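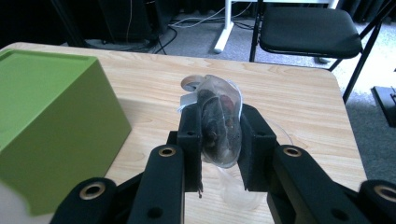
"It'll hold," Efe said.

"It held the last one too," I said, "right up until it didn't."

He had been at it since October, first in his kitchen and then, after his sister objected, in the back half of the shop on Linska Street where the rest of us paid to fix our own mistakes. Efe Abubakar did not make mistakes. He made versions. This was the second version of the gripper, and he had named it Trallow, after a town he said he'd driven through once. I looked for it on a map and couldn't find it.

I should say where I stood. I had put 900 dollars into Trallow. I don't remember agreeing to it so much as being in the room while Efe talked, and later there was a check with my signature on it. So I came by most afternoons to look at my money.

"What's it for?" I asked him that day. I asked him that every day.

"Picking things up."

"I've got something for that." I showed him my hand.

He worked the handle and the jaws opened and closed. It made a small click when they met, and he frowned at the click and wiped the linkage with his sleeve. He'd pressed the brass bushings in himself, with a vise and a lot of language. They were the only part I liked. Everything else on it was black plastic and looked to me like something off a stroller.

"Bags are the hard case," he said. "Anybody can grip a block. A bag gives. You squeeze and it goes somewhere else."

"And people need this."

"Hastorov needs it."

Hastorov was a company, or it was a man with a company's name on his email. He had written to Efe once in the winter, two lines, to say that the work was interesting and to keep him posted. Efe had printed it out. He had kept him posted ever since, at length, and as far as I knew the man had not written back.

"Did he say he needs it?"

"He said it was interesting."

"My dentist says that."

Efe set the gripper down on the table. He did it gently, the way you'd put down a cat. Then he opened his notebook and showed me the page he was on. He had a line for each grip: what the thing was, how hard he'd squeezed, whether it slipped. The last line was numbered 2381. I turned back a few pages, then a good many pages. It was the same handwriting all the way, a little worse late at night.

"You did all these?"

"Mak did a few. He quit writing down the misses, so I threw his out."

I hadn't known that. Mak was the only other person who believed in the thing, and Efe had thrown out his numbers for being too good. I read down the column that said whether it slipped. It said yes a lot. In the front half of the book it said hardly anything else.

"You never told me it was this bad," I said.

"You never asked that. You asked what it's for."

I gave him back the notebook. I still thought the pads were too stiff. I thought Hastorov was likely a fellow in an apartment with a good signature. I thought 1000 more grips would show him the same thing these had, and that he'd write every one of them down, and then there would be a third version with another town's name on it.

"Let me try," I said.

He looked at me for a while before he handed it over. It was lighter than I'd figured. I got the jaws on either side of a bag and closed them, and the plastic bunched up and slid, and I had the top of it and then I had nothing.

"Softer at the start," Efe said. He was already writing.

"That one doesn't count. I wasn't ready."

"It counts."

I moved my feet and got my elbow in against my ribs, and told him to quit looking at me, and tried it again.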